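Search articles, topics, places
By Osvaldo Pimentel
May 29, 2025

The toy library of Trarnine

When the last toy shop in Trarnine closed, the parents of the town did not complain very much. They drove to Craddock, which is 2 hours there and back, or they ordered from the internet. Then in February a former post office on Fliltach Road opened its door again, with 245 toys on the shelves and a rule that everything must come back after three weeks.

I went there with my daughter, who is four and has strong opinions. She wanted the farm. The farm was already lent, so we took home a wooden train and a drum, and I regretted the drum the same evening.
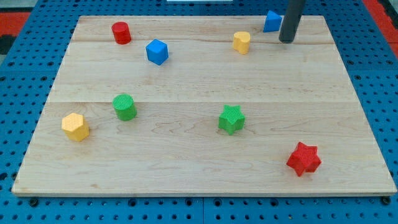

Small shapes in red, blue, yellow and green on a pale wooden board.

A family pays a small fee for the year, and the town council of Trarnine gave 900 pounds for the first shelves. Missing pieces are the big worry. Each bag has a card with the number of parts written on it, and the parent must sign. Puzzles are the hardest to keep complete, and two were retired before Easter.

Now the neighbouring village of Skida wants to open its own library in the school hall. They asked Trarnine for advice, and received a long letter, mostly on the subject of labels. My daughter is still waiting for the farm.

Last updated: 2 days ago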